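조회 1,000 · 댓글 6 · 공유 2

손잡이

새벽. 안킷 판트는 로그를 또 넘겼다. 플래너 타임아웃. 또 타임아웃. 커피는 식었고.

"문을 못 찾는 거야, 못 여는 거야?" 로신 이건이 헤드셋 너머로 물었다. 무르너 본사는 아직 저녁이랬다.

"찾긴 찾아. 신뢰도도 높고. 근데 파지 자세를 세 개 뽑아 놓고 셋 다 버려."

"충돌 검사?"

"응. 토마르가 자꾸 앞이 막혔대."

토마르는 경로 계획기 이름이었다. 고집 센 놈. 둘이서 여섯 달을 먹여 키웠는데 아직도 겁이 많았다. 마진을 줄이면 들이받고 늘리면 꼼짝을 안 하고.

안킷은 점유 지도를 껐다가 다시 켰다. 바구니가 꽉 찬 덩어리로 잡혀 있었다. 구멍도 없고 속도 없고. 그냥 벽. 토마르 눈엔 세탁기 앞에 담이 하나 서 있는 셈이었다.

"로신. 머리 카메라 원본 좀 열어 봐."

한참 말이 없었다. 키보드 소리만.

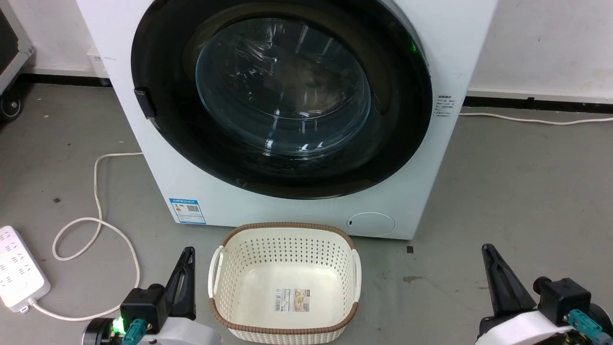
머리 카메라 원본. 세탁기 앞 빈 바구니, 양쪽 아래로 그리퍼.

"비었네." 로신이 말했다. "바닥에 라벨까지 보이는데."

"그치? 근데 얘는 그걸 몰라."

안킷은 깊이 필터 값을 두 칸 내렸다. 저장. 빌드. 손이 떨려서 커밋 메세지에 오타가 났지만 그냥 뒀다. 재시작.

초록 줄 하나가 지도 위로 올라왔다. 바구니 테두리를 넘어, 문 왼쪽 손잡이까지.

"실행할까?"

"잠깐만." 로신이 의자를 당겨 앉는 소리가 났다. "나도 볼래."

문의·제보 | © 마인다드 단편 | 맨 위로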